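About Lirnero

Lirnero is a small modeling clay company in Nedville. We put together boxed clay kits for children (and for a fair number of grown-ups, who write to us more often than you might expect), and we have been at it for 13 years now. If you have one of our kits at home, thank you! If you have just found us, pull up a chair, because we do like to talk about clay.

The whole thing began at a kitchen table, with a rainy August and two children who had used up every coloring book in the house. We bought some clay, and it was hard as a brick. We bought some more, and it was so sticky that it came off on the curtains. By the end of the month we were mixing our own in a soup pot, and by the following summer the neighbors were asking for bags of it. We moved out of the kitchen and into the back half of the old Kazmi bakery on Mill Street, where we still are. The big mixers were gone by then, but the long marble counter was still there and we cut clay on it to this day.

We make 4 kits. The Garden Kit is the oldest and still the one most people start with. The Pond Kit came next, then the Bakery Kit (a small thank-you to the building), and last of all the Skekham Kit, named after the village where we spend our summers and full of the boats and gulls we see there. Every kit has blocks of clay, something to shape it with and a sheet of ideas. We go back and forth over those sheets for weeks – how many steps a six-year-old will sit through, whether a duck needs feet – and we still change them when a parent writes in with a better way.

Colors are the part we fuss over most. Greens are difficult. A green that looks fresh in the mixing bowl can look like old peas once it has been pressed into a block, and we have thrown out more green than we care to remember. We keep a swatch of every color we have ever made on the wall by the door, 167 of them at the moment, and visitors always end up standing in front of it and picking a favorite.

We have never thought of clay as something that needs a craft room. Families tell us they use it on the porch, on a tray in the back seat, under the dining table with a flashlight, and very often on the bed on a slow Sunday morning, with the covers pushed back and everything spread out on a favorite blanket.

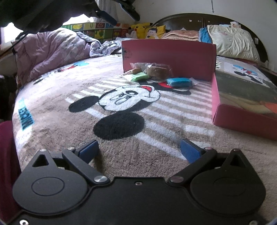 If it does end up on a blanket, and sooner or later it will, please don't rub it. Let it dry, break off what you can with your fingers, and go over the rest with a soft brush. For fluffy fabrics we like to put the bits that are left in the cold for an hour (an ice cube in a plastic bag works fine) and then pick them out. And do wrap the blocks up again when you stop for lunch – a closed bag with a barely damp sponge in with the clay will keep it soft for weeks.

Twice a year we open the bakery doors to local schools. The children mix a color, give it a name and take a block of it home, and a few of those names have made it onto our wall. We also set aside 3000 blocks each year for classrooms and after-school clubs in and near Nedville. If you teach in the area and could use some, just write and tell us how many children you have and what ages they are.

The shop at the front is open on weekdays and on Saturday mornings. Come in and try the clay before you buy, there is always some out on the counter. You can also reach us through the contact page, and we answer every letter ourselves, although in the weeks before the holidays it may take us a few days.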